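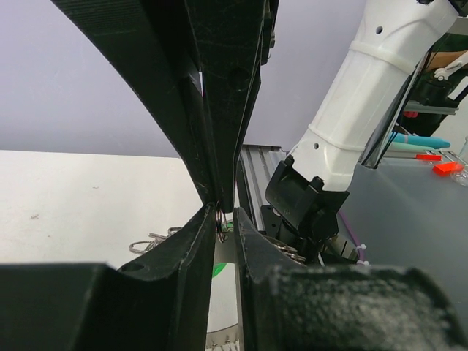 3.2 Teleoperated demonstrations

Each demonstration was recorded by one of two operators, who drove the follower arms through a pair of leader arms. The training set holds 482 episodes. A further 47 were dropped because the operator lost track of which arm was due to move.

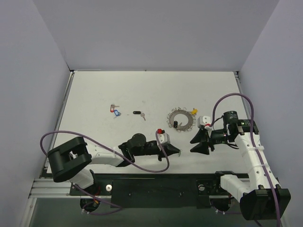 Figure 3. Workspace for the key-sorting task.

Start poses were varied by hand between episodes. Both arms share one mounting plate at the near edge of the table, and the parts are laid out within reach of either gripper. In the layout of Figure 3, the ring holder lies closer to the right gripper — a case that favors the right arm.
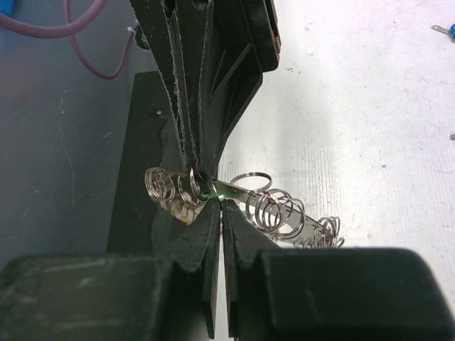 Thin, springy parts were the hardest to demonstrate, as the leader arms give no force feedback. Operators were told to close slowly and to judge the grip from the wrist view. A strip of linked battery contacts, pinched at its middle, leaves coil springs out to both sides of the fingers, and we label such grasps separately from those on single keys.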